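3.2 Collecting demonstrations

All demonstrations were recorded by remote control. The operator sat to the side of the table and moved a hand-held leader arm, and the follower arm copied its joint angles. Grip width was set with a trigger on the leader. We chose this setup over moving the follower directly by hand after early trials in which the operator's arm often blocked the wrist camera during the last part of the reach, when the view of the target matters most. Hand guiding was kept only for recording the rest pose and the two via points used in the baseline of Section 4.

Three operators took part. Brabec and MacKinnon had used the leader arm before; Barrios had not, and was given 40 practice runs that are left out of the data. Each run began from the rest pose and ended when the operator pressed a foot switch. Operators were told to work at a pace they found comfortable and to avoid stopping in mid-air to think, as long pauses produce many near-identical states with different actions following them. Runs containing a pause longer than the limit set in Section 3.4 were trimmed.

The task group discussed in this section covers stoppered glass vessels held upright in a fixed holder. The arm must approach from above, close on the stopper, lift it straight up until it clears the neck, and set it down on the tabletop. Clear glass is a hard case for the wrist view. The outline of the stopper is weak, highlights shift as the camera moves, and whatever lies behind the vessel shows through its walls in distorted form.
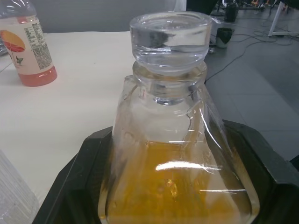
We did not mask the background or treat the glass to reduce glare. Other items were left on the table and their positions were changed between sessions, so that the policy could not rely on a fixed layout. The holder was bolted down within a session and moved between sessions. Lighting came from the ceiling panels alone.

Side loads were the main source of failed demonstrations. If the lift is tilted even slightly, the stopper binds in the neck and the vessel rises with it. The leader arm gives no force feedback, and operators had to judge binding from the video feed. Brabec found it easier to lift in two short steps, letting the wrist settle between them; MacKinnon used a single slow lift with a small twist at the start. We kept both styles in the training set. Section 5.3 reports what happens when the policy is trained on either one alone.

In total 1151 runs were recorded for this group, of which 1000 were kept after review. A run was dropped if the stopper was released above the table, if the vessel left the holder, or if the camera and joint streams drifted apart in time. Review was done by Hubáček, who took no part in the recording.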